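July, two nights at Ukura

Up at half past five because the coach to the harbour left at twenty past six and I didn't trust the lift. I had packed the night before, apart from the toothbrush and the charger, and then forgot the charger anyway and had to go back up for it.
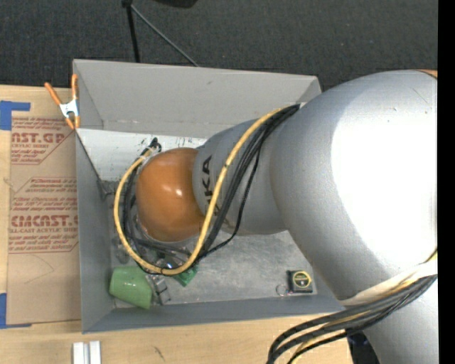
Grey arm, orange joint cover, yellow cable.

The coach was run by Andivance, which also sold me the boat ticket and the walking tour, all on one sheet of paper with three barcodes. The driver scanned the wrong one first. It took an hour and ten minutes to the coast, mostly through flat fields and then a long stretch of pine. I slept through part of the pine. There was one stop at a petrol station where the coffee was poor and the cheese rolls were good. I bought 2 and ate the second one on the quay.

The boat was smaller than I expected. Downstairs was full of a school party, so I sat outside at the back with my hood up. The crossing to Ukura takes 96 minutes according to the timetable and we were a little over that. It was choppy for the middle part and one or two people went quiet. I was all right as long as I looked at the horizon. A man in uniform came round selling soup in paper cups, and I wish I had bought some.

Arrived before eleven. The room wasn't ready, so I left my bag at the guest house, Robles, and walked up to the old town. It is a proper climb. The guidebook says 278 steps from the harbour to the church square and I am happy to take its word for it. There is a bench halfway up, in the shade, and every person on the steps seemed to be heading for it. I waited for a place and then sat longer than I needed to.

The walking tour was at one. Eleven of us and a guide with a green umbrella. She was good on the fishing and the fire that took most of the upper streets, less good on the church, which she rushed because a wedding was due in. The island has roughly 1000 people in winter, she said, and more than that on a single boat in summer. We finished outside a bakery that I suspect belongs to a relation of hers. I had a cardamom bun. No complaints.

After that I was on my own. I walked round the headland as far as the Valtach lighthouse, which is shut for painting until the end of the month. This was on a sign at the lighthouse and not on the sign at the start of the path. The walk was worth doing all the same. Wind from the west, a lot of small yellow flowers close to the ground, sheep. My left boot has started to rub at the heel and I must look for plasters in the morning.

Back at Robles by six. The room is at the top, with a sloping ceiling and a window over the yard. The bed is narrow but firm. Hot water took a long time to come through. Supper was fried herring, potatoes and pickled cucumber, and I paid more for the beer than for the fish.

Boat back is at four tomorrow, so there is time for the museum if it opens at ten as the card in the hall says. Also need: plasters, stamps, something for next door for feeding the cat. Wrote four postcards before bed and can't find the address for the fifth.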